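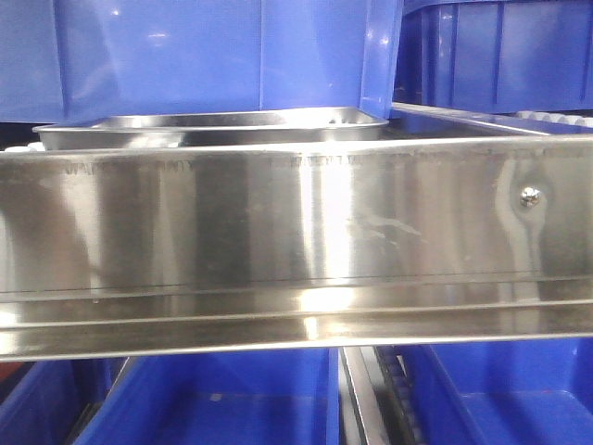 Up before 7, which never happens in July, and I spent the whole morning on the stainless steel. The whole morning! I had meant to do one quick wipe and then go sit on the step with my coffee, but you know how it goes once you get the cloth in your hand and start seeing every smear.

The long panel is the worst of it. It shows everything. You can have the cleanest kitchen in Ternoneck and that one strip of metal will still tell on you, because it picks up all the light and every drip and thumbprint along with it. I've tried dish soap, I've tried vinegar, I've tried that Nullatance spray my sister swears by (it smells like a swimming pool and it cost more than lunch). Today I went back to plain hot water with a drop of soap, then a dry towel, always going the long way with the metal and never in circles. I used to do circles for years. No wonder it always looked like somebody had been skating on it.

The middle part is still cloudy. I think that's old water, the hard kind we get out here, and I don't know that it's ever coming off. I gave it a good long rub, had a drink of water, gave it another one, and then decided I can live with cloudy. The scratches I've made my peace with too. They were there when I got the place and they'll be there when somebody else gets it.

I did have another go at reading the lettering under the top lip. It's stamped or embossed in the steel, one bit on the left and a longer bit over toward the right, and it's so worn I can't make out a word. I tried tilting my head. I tried the flashlight from the drawer. I even tried rubbing a pencil over a piece of paper like we did with leaves in school, and all I got was a gray piece of paper. I'd love to know what it says. Probably just the maker and something boring like a part number, but I've been cooking next to it all this time and it feels rude not to know its name.

Then the crease. There's a line all the way along where the face meets the bent part at the bottom, and it holds on to grease like it's being paid to. An old toothbrush does it, the soft kind, and then a cloth wrapped over a butter knife to pick up what the brush loosens. Same trick around the little screw down at the right end. That was oddly satisfying – one tiny screw, and when it's clean it shines like a button on a good coat.

After that I was in the mood, so I did the shallow tray as well, rim and all. I keep meaning to buy a second one. Gillies had them in the window last time I drove by, but the parking there is a nightmare and I wasn't going to walk back from the church lot in that heat for a tray.

The blue bins I pulled down and washed in the tub, and that was the only way they were going to fit. I'd let them go way too long. The corners had that sticky dust you get on anything that lives in a kitchen, half flour and half frying. What was in them is a whole other story. I found the good funnel! I found a bag of rubber bands that had all melted together into one big rubber band, and the instructions for the Ultari mixer, which died two winters ago and is out in the shed because I can't bring myself to haul it to the dump. Instructions went in the trash. Mixer stays in the shed for now.

I was supposed to put labels on the bins while they were empty. I even got the tape out. Then I got hungry and had toast standing up, with the last of the plum jam, and by the time I'd washed the knife I had lost all interest in labels. They're back up there with everything in them more or less where it was, minus the rubber bands, and I'm calling that progress.

My shoulders are killing me. I set the timer for 30 minutes when I started and I must have turned it off and kept going, because when I finally looked up it was nearly noon and the coffee was stone cold on the windowsill. I drank it anyway.

Tomorrow I want to do the shelf under the sink, or at least look at it. And buy jam.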